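My Arm Went Limp: Questions I Keep Getting About the Elbow Failure

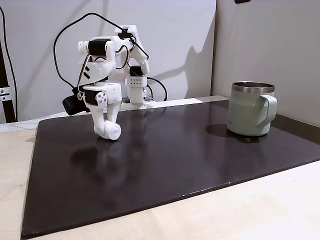 What happened, in short?

The elbow servo quit in the middle of a pick-and-place run on a Friday afternoon in April. The arm was over the board, reaching for a mug, and then the forearm just sagged until the gripper landed. No bang, no smoke! The script kept sending positions for a while like everything was fine, and I was in the kitchen making a sandwich, so that part is on me.

Which arm is it?

I call mine Triketer. It's a small printed arm with hobby bus servos, put together from a mix of parts files I've been fiddling with for way too long. If you have any printed arm with serial servos daisy-chained together, most of this page should apply to you.

Why did the elbow go and the other joints didn't?

On my arm the elbow has a rotten job. It holds up the forearm, the wrist and the gripper, and my "home" pose had all of that stretched out in front. So even when the arm was doing nothing it was working hard (holding still is work for a servo, which took me embarrassingly long to understand). I pulled the logs afterward and found it had done 183 cycles that day with hardly a rest between them. The temperature reading climbed the whole time and I wasn't looking at it.

Then the overload protection kicked in and cut the torque, exactly as it's supposed to. Trouble is, cutting torque on a loaded elbow means the arm falls down.

So was it a broken servo or a safety feature?

Both, sadly. The first shutdown was the protection doing its thing. I power-cycled it and carried on. Same thing again. I think I did that 5 times before I smelled something. Don't be me. When I opened the case, one of the gears had a chewed tooth and the motor was too hot to hold.

My servo says "overload" but it feels cool. Now what?

Check the cable before you buy anything. Negin Mirzaei, who helped me sort through my logs, had this on her own arm: a cable that was a bit short and tugged on the connector every time the elbow folded. The voltage dipped and the servo complained. Leave a big lazy loop of slack over the elbow, run the joint slowly through its full range by hand with the power off, and watch for any spot where the cable goes tight. A loop that looks silly at rest is probably the right length.

Can it hurt somebody?

It's a small arm, so people laugh when I bring this up, but yes, it can pinch. I got my finger between the elbow brackets when the torque dropped and I had a purple nail for weeks. It's worse when the torque comes back, because the arm tries to jump to whatever position it was last told. So:

Kill the power before you reach in. The real power, at the plug or a switch. Pausing the script doesn't count.

Support the forearm with your other hand before you cut power, or it'll drop on you.

When you restart, read the current positions first and set those as the goals. Then turn torque on.

And please no hot coffee in the mug you're practicing on. Empty mugs only at my place now.

What settings did you change?

I set a temperature cutoff in my own script, well below the servo's built-in one, so the arm parks itself while it still has the strength to do it. The new home pose has the gripper tip resting on the board, which takes a lot of the load off the elbow. I also put in a rest of 3 minutes after every batch. It's boring to watch, but it works for me.

Did the gripper survive the fall?

It did! The tip came down on the board and the jaws still line up. I did have to redo the zero position for the wrist, and I went over all the bracket screws because a couple had backed out.

Where did you get the replacement?

From the spares drawer at Skisbridge, my local workshop. Thongchai Thepsuriya dug one out for me and also made me set the ID before plugging it into the chain, which saved me a long evening. Two servos with the same ID on one bus will drive you nuts.

How long has the new one lasted?

It's at 3375 cycles as I write this, with no shutdowns. I still stay in the room while it runs, and I eat my sandwich at the desk.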